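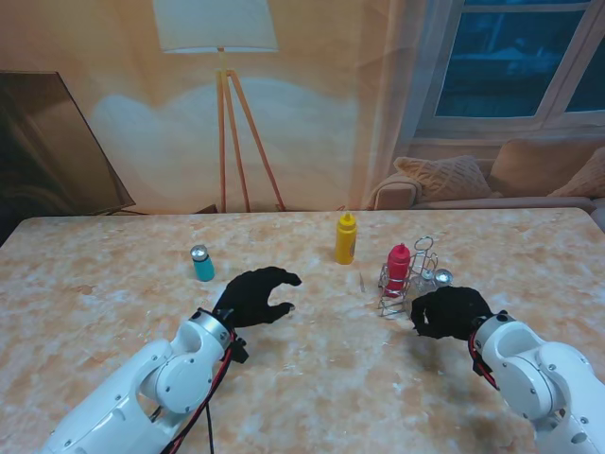

The Moschos Tabletop Kit

Hi, and welcome to the Moschos page! If you've landed here you probably have a pair of arms, a policy that needs feeding, and not nearly enough demonstrations to feed it. I've been there. I built the first kit at Stukcombe because I was sick of raiding my own kitchen every time we wanted a new pick-and-place task.

What you get is everything for a tidy little dining-table setup: printed backdrops, props, glove covers for both hands, wrist camera mounts, and Akix, our recording software. Akix lines up the joint data with every camera view and lets you bin a bad take with one key press (you'll use it a lot, trust me).

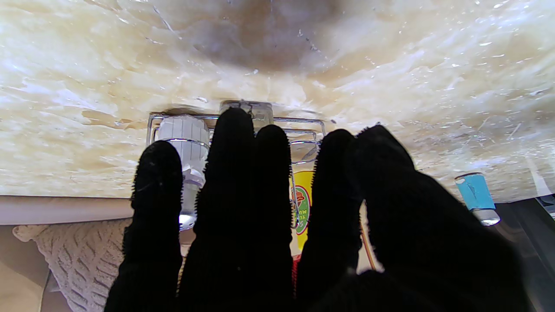
Gloves get more questions than anything else in my inbox. People want to know if the fuzzy fabric is a nuisance for the wrist camera, and my answer is to plan for it. Fingers take up a huge part of the view, and you'll often be peering at a yellow bottle through the gap between two of them while the chrome rack peeks out behind. That's the view your model has to learn from, so record plenty of it — and keep the fixed camera running as well.

For a first dataset I'd go for 200 takes of a single task. Move the props a little between takes, swap the backdrop now and then, and change operators if you can. Tianyou Gu, who looks after our training runs, likes a fresh operator every 21 takes, and I've stopped arguing with him.

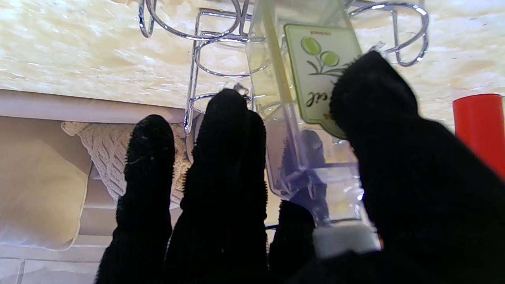 Clear and shiny props are worth the trouble too. It's tempting to stick with nice solid colours, but real tables are full of see-through plastic and bent wire, and I'd much rather find the awkward grasps while I'm still collecting.

In the box:
11 props
8 printed backdrops
Glove covers, one pair plus a spare pair
Two wrist camera mounts
Akix licence for one workstation

Arms, hands and cameras aren't included. If yours are an odd size, send me the wrist measurements and I'll check the fit before you order. The next batch leaves our Custalach workshop in February.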